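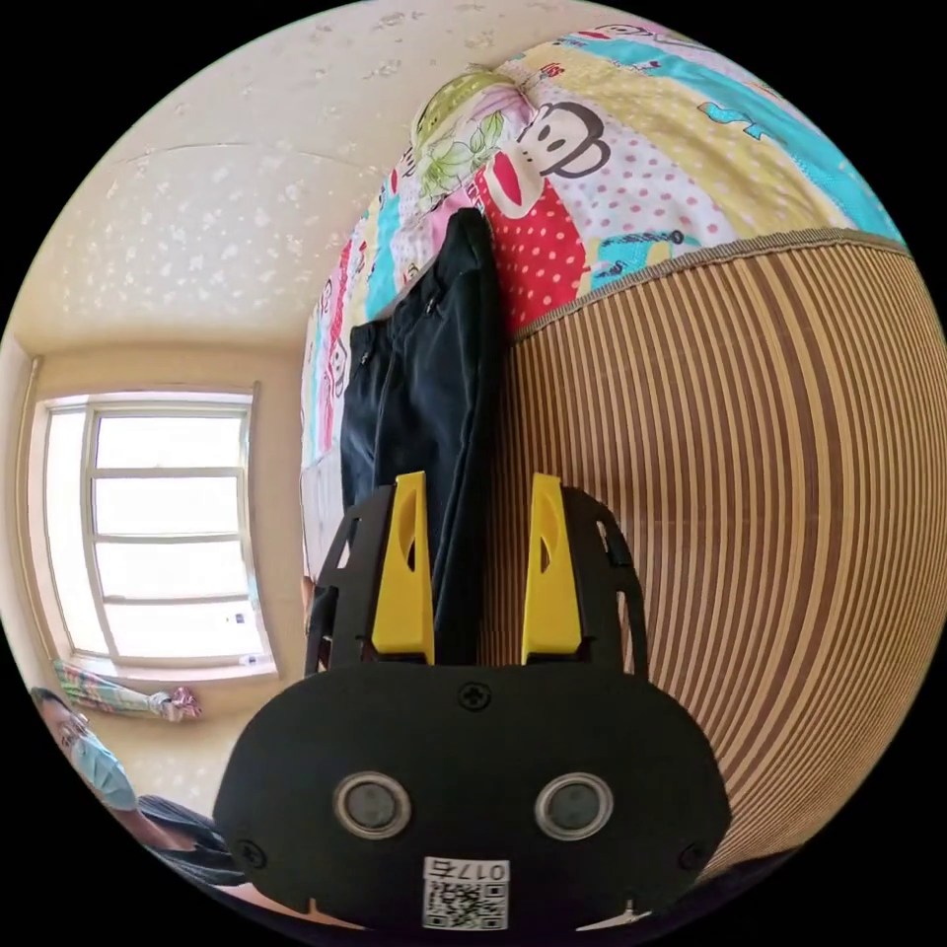
February, daytime

Eduardo Belmonte lent me his folding book and I have now given it 17 pages, which is more than it deserves. The claim is that a person who folds everything lengthwise first will be happier by spring. I folded the dark thing lengthwise on the bed, on top of the patchwork quilt, and felt no different. Navy or black, I still couldn't tell you. By the window it looked navy, and I gave up there.

The book says to "let the garment tell you where it wants to bend". It has a seam down its length. It bends at the seam. I did not need 408 pages for that, and I doubt Eduardo has read past the first chapter either, going by the state of his spare room.

Then there is the bamboo mat. Jomar Tolentino swears by his. Cool in summer, he says, good for the back, you'll sleep like a child. I've had mine 7 weeks, it's winter, and my back is the same back. I'll admit the stripes look well next to all that turquoise and pink, and it does make a flat place to fold on, flatter than the quilt at any rate. Jomar says to give it until August. He would.

I also had the woven thing with the patchwork border to deal with. I still like the fancier band of weave on it, and the grey piping. The ribs must be a trap for crumbs, though, and the book has no chapter on crumbs.

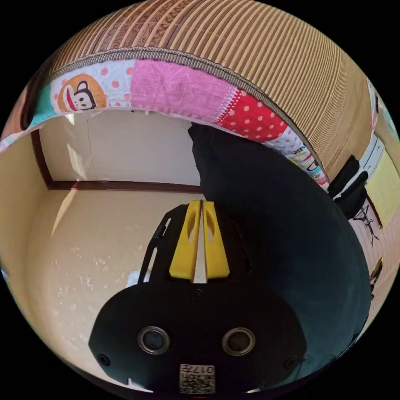

## Later, after tea

Went back to it. The book wants the edges lined up "with intention". I lined them up with my thumbs. The hem curves, so one side will never sit straight against the other whatever I intend, and when I pressed the creases down at one end they came up at the other. Laid it out long across the mat and began again from the top. I suspect the people in the drawings only own square clothes.

Eduardo rang in the middle of this to ask if I'd reached the part about drawers. I said I hadn't. He said the drawers were where it all came together,
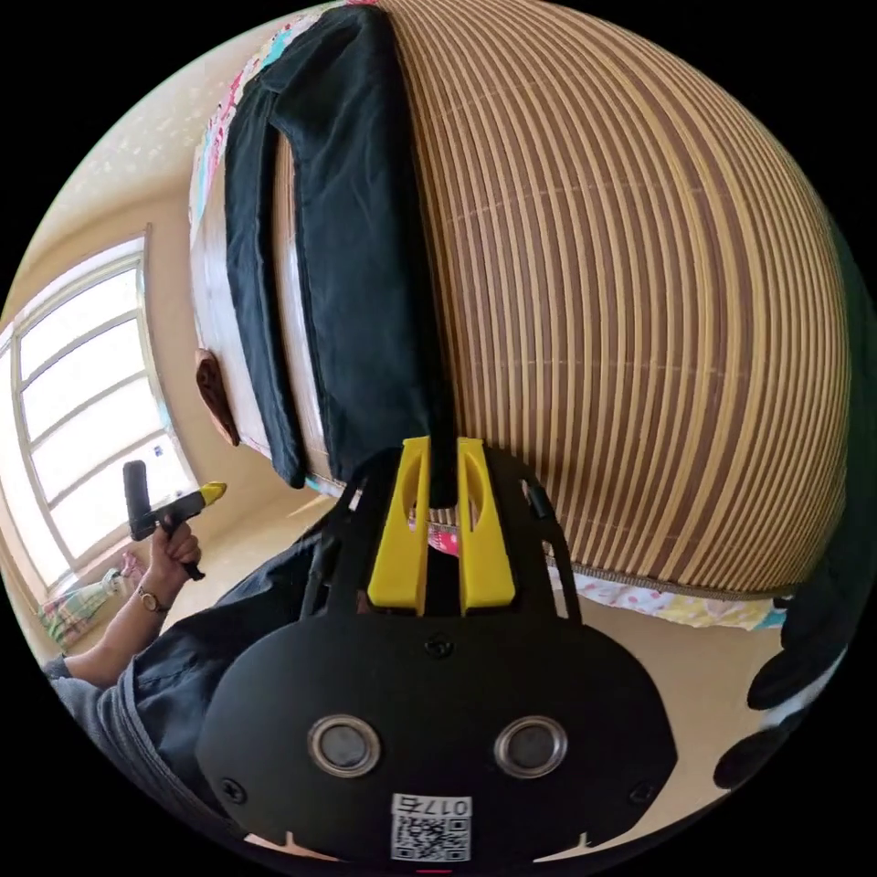
and that I ought to order the dividers from Sundetti while I was at it, which made me wonder who is getting what out of this. I've managed without dividers all my life. I told him I'd think about it, and I have thought about it, and no.

Must ask Jomar how he cleans between his slats. Book goes back to Eduardo when I next see him.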